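3. Planning and budgeting

3.1 Work out the floor area before asking for a quotation. The Andavlow two-arm unit is priced by task set, and sweeping is charged as one set.

1. List the hand tools already on site. Standard brooms and dustpans need no adaptor.
2. Allow 5 per cent of the purchase price for spare gripper fingers.
3. Record what stands on the floor in each room. Bags, boxes and bottles add to the survey time.
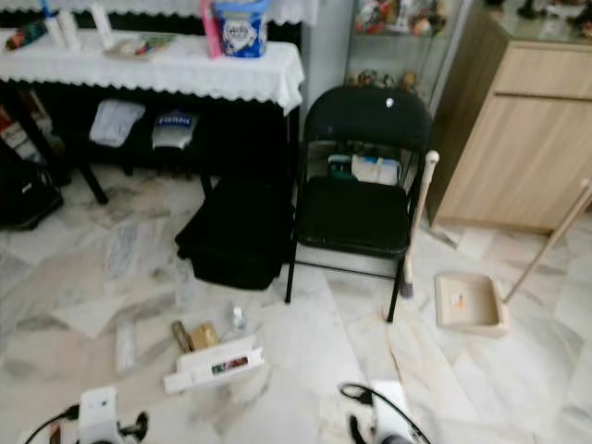
Fig. 3a. Broom and dustpan beside a folding chair, marble floor.

Note: survey time is charged in blocks of 40 minutes.

3.2 Cable and arm clearance

4. Measure the gaps between furniture legs. Enter the smallest figure on the order form.
5. Budget for one trained operator per unit for the first 18 working days.

CAUTION: Do not order the long-handle kit for polished stone until the survey is complete — it cannot be returned once opened.

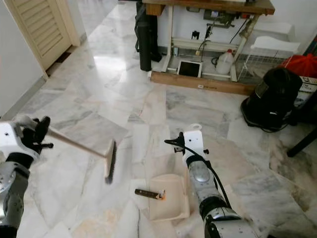

Can the sweeping set be added after purchase?
It can be ordered at any time, but a second site visit is then charged at the full rate.

6. Send the completed form to Ravinder Gagnon, Orders, by the end of June to hold the listed price.

Andavlow Set-up Guide | Contact: Orders desk | Back to top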